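Fiorella Benedetti
23/03/2023

OK, I've had a night's sleep and I still want to talk about Mestley. Thread on the best away point I've seen this season, and why I think Saturday's lineup debates miss the real story. (Wait, I mean the cup lineup debates. You know the ones.)

Everybody had us losing this one. Cellon hadn't dropped a point at home since October, and we showed up without our captain and with a kid at left back who'd played 38 minutes of league soccer in his life. Final score: 2-2. I'll take that all day!

First half was rough, no point pretending it wasn't. They pressed us high, we kept passing back to the keeper, and he kept kicking it straight to their number 6. The first goal came right off one of those. I was yelling "go wide" at the TV like it would help.

But then Morelli moved inside. Did you all catch that? He'd been stuck on the touchline getting doubled up, and around the half hour he just started drifting into the middle behind the striker. Their holding guy had no idea whether to follow him or stay put. Suddenly we had a pass through the center every time we won the ball.

The equalizer is all him. Gets it on the half turn, waits (he waits SO long), and slides it between two defenders for Zovby, who hits it first time with his weaker foot. I've watched it more than I'm going to admit here.

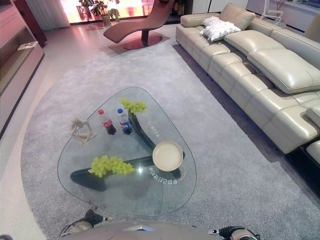

Second half, same shape, and I loved that the coach left it alone. A lot of managers go to a back five at 1-1 away from home and just hang on. We kept both fullbacks going forward and got the second from a corner we only won because the kid at left back made a 60-yard run nobody had asked him to make.

Speaking of the kid. He's 16! He got booked early and had to play most of the game on a yellow against the fastest winger in the league, and he kept showing him outside, outside, outside. One bad step and he's off. He got beaten twice that I can remember and recovered both times.

Their late goal hurts, sure. It's a free kick we shouldn't have given away, a deflection off the wall, and our keeper going the wrong way. I don't blame him for it. He made the save of the night on the header a few minutes before, low to his left, and people forget that when the last one goes in.

What I'd like to see next: Morelli starting in the middle from the first whistle. He reads the game too well to be parked out by the line. Put Zovby up top with him and let someone with fresh legs do the running out wide.

A few of you asked about the table. A point keeps us two clear of fourth with a game in hand, and the run-in is kinder to us than it is to Cellon. They still have to go to both of the top sides. I'm not saying anything out loud yet, but I did look at the fixtures before breakfast.

Also, the away fans! You could hear them over the home end for the whole last ten minutes, even after the equalizer. If you made the trip, send me your videos of the second goal, I want to see it from behind the net.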